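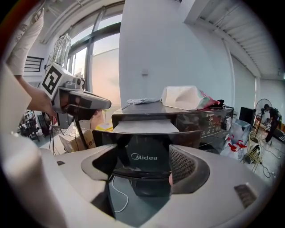 Figure 3. View from the gripper's own camera during a task at an appliance. The white cable passes between the two fingers; a second handheld gripper is at upper left.

4.2 Cable intrusion between the fingers

The most costly fault in our collection was a mechanical one. On the Wovby handheld gripper, a thin cable runs through the inner area of the housing, between the two fingers. In the original assembly the cable was held by a single clip near the base. When the clip loosened, the cable sagged into a loop in the space the fingers close through (Figure 3). The fingers could then close on the cable instead of the object, or on both together.

We first learned of the fault in February, when an operator at the Weronville site reported that a gripper "felt soft" at the end of its travel. The width encoder on that unit never read fully closed. The lowest value it returned over a shift was 5 mm, and the software accepted this as normal, as many of the household objects in our set are at least that thick. No warning was raised. The unit stayed in use until the cable jacket split and the encoder signal dropped out in the middle of an episode.

We then went back through the recordings. Of the 1296 episodes collected at Weronville with the affected batch, we drew 200 at random. Two annotators (D. Manolakis and U. Boonchu) marked each one as clear, cable visible but not touched, or cable pinched. They worked separately and settled disagreements with a third annotator (M. Gwilliam). Most disagreements concerned the second and third labels. The fingers hide the contact point when they are nearly closed, and a loop that hangs behind the pads looks much the same as one that is being squeezed. For this reason we treat the two labels as one class in the rest of this section and call such episodes affected.

Affected episodes were not spread evenly over tasks. Tasks at an appliance, such as turning a dial or moving cloth from the top of a washing machine, had the larger share. Operators tilt the gripper forward in these tasks, and on the bench a forward tilt brought the loop closer to the pads. Tasks done with the gripper pointing straight down were less often affected.

The fault matters for training in two ways. First, the recorded finger width is wrong whenever the cable is between the pads, and a policy trained on it learns to stop closing early. This showed most with thin items, such as cloth and paper bags. Second, the loop is visible to the camera. A policy trained mainly on affected episodes may come to depend on it, and may behave differently on a unit where the cable is routed correctly. We did not test the second effect directly.

We also consider the fault a safety matter, though a minor one. The cable carries low voltage and no operator was hurt. Still, on the arm-mounted version the same cable carries the stop signal, and a split jacket there could delay a stop or prevent it. The arm-mounted units at the Chaiyaporn lab were taken out of service until their cables had been checked.

4.3 Corrective steps

Three changes were made. The single clip was replaced with a printed channel that holds the cable along the inner wall of the housing. A closing check was added at startup: the operator closes the empty gripper, and the software refuses to record if the width does not return to zero within tolerance. Last, the Zernell logging tool now stores the result of this check with each episode, so that a drift can be traced to a unit and a shift.

The new channel was tested on one unit by P. Thongsuk over 1000 open and close cycles at three tilt angles. The cable stayed in place throughout. The test did not include drops or knocks. Operators working in pairs near furniture do bump the housings from time to time, and T. Rattanakul has since found one channel cracked at its lower screw. We do not yet know if this is a weak print or a design problem.

Affected episodes were kept in the release but carry a flag. Users who train on finger width should leave them out.

3 Comments
12 Shares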